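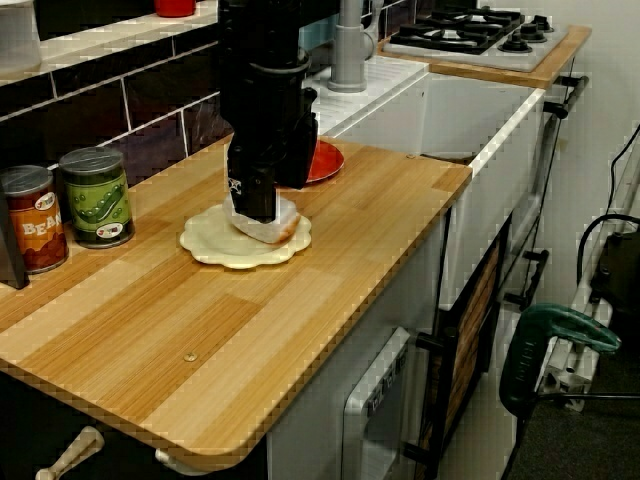 I've been baking my own bread for long enough to have opinions about flour, and not long enough to be any good at shaping it, so when the Stilska bread maker came down to 144 pounds in March I stopped dithering and bought one. I'd had a cheap one years ago that walked itself off the worktop in the middle of the night, so I wasn't expecting miracles. What I wanted was a decent everyday loaf and a dough setting I could trust for rolls, because a soft white roll on a scalloped plate is pretty much my idea of lunch. Ham, too much butter, done. I've now used it most days for a couple of months and I think I can give it a fair write-up.

First, the size. It's tall! The lid opens straight up and if you've got wall cupboards you'll be dragging the thing forward every time you want to look in. Mine lives at the end of the counter and comes out to the edge when it's working. The cable is short as well, so measure before you get excited.

The basic white loaf is very good. Thin crust, even crumb, slices properly once it's cooled (I never wait, and I always regret it). The wholemeal programme takes forever and gives you something a bit squat, but I had the same trouble with the old one and I suspect that's partly me. My friend Veerle Bosman has the same model and swears by an extra spoonful of water. I tried it on Sunday and it did come up higher, so she may be on to something.

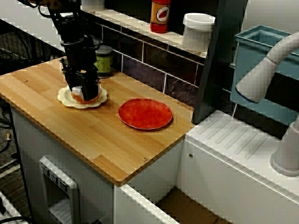 The dough setting is the reason I'd buy it again. You tip everything in, go away, and come back to a lovely soft lump that's ready to divide. I use 344 grams of milk to a bag-end of strong white and get a tray of rolls that stay soft into the next day - after that they're for toast. There's a beep near the start for adding seeds or fruit and it is LOUD, and there's no way of turning it down that I can find in the booklet. If you set the timer for six in the morning, as I did once, everyone in the house will know about your raisins.

Things I don't like. The paddle gets stuck in the bottom of the loaf maybe one time in three, and you end up digging it out with a chopstick and leaving a great hole. The display isn't lit, so early mornings mean squinting. And the measuring cup is marked so faintly that I gave up and went back to my scales after the first week. The pan itself has been brilliant though, nothing sticks, it just wants a rinse and a wipe.

I did email Stilska about the paddle and got a nice reply from a Henk Van Leeuwen, who suggested a dab of oil on the spindle before the flour goes in. It helps a bit. He also offered to send a spare, which turned up a few days later in a very large box.

For the money I'm happy. The posher Busau has a lit screen and a folding paddle but it was nearly double the price when I looked, and I'd rather spend the difference on flour. Four stars from me, and it would be four and a half if they'd do something about that beep.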